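April
Prepared by Mansa Asamoah, Demonstration Support

SECTION 7: OPEN DAY DEMONSTRATION SET-UP

This section covers the Hornis hand when it is shown to visitors. For bench use, see Section 4.

7.1 Before visitors enter

1. Set the arm controller to DEMO. The speed limit changes to 587 and cannot be raised from the pendant.
2. Seat the wrist connector and turn the collar until it clicks.
3. Run the finger check from the Morikawa menu. Each finger opens and closes once.
4. Confirm that both stop buttons trip the arm. Reset from the pendant only.
5. Keep the demonstration object within 800 mm of the arm base.

CAUTION: Do not start the finger check with an object inside the hand.

7.2 Running the reach demonstration

6. Ask visitors to stand clear of the arm, then select REACH and press START.
7. Allow the hand to come in over the rim of the object with the fingers partly open. Do not steer by hand.
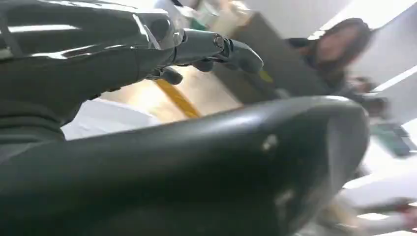
Fig. 7-2. Extended finger over the raised rim, lower fingers curled.

8. If the fingertip touches the rim before the hand stops, press HOLD, back the arm off and repeat step 6.
9. When the session ends, select PARK and wait for the steady tone.

NOTE: The wrist view shown on the visitor monitor blurs during fast moves. No camera adjustment is needed.

NOTE: A visitor may hold the second stop button. The operator keeps the first at all times.

CAUTION: Glossy hand covers show fingerprints and scratch easily. Wipe with the Zelter cloth only. Solvent voids the cover warranty.

7.3 After the session

Log the number of cycles and any use of HOLD on the demonstration sheet. Return the sheet to Huguette Wong by Thursday.

Lundstead Demonstration Support, extension 9 | Copyright Lundstead | Back to top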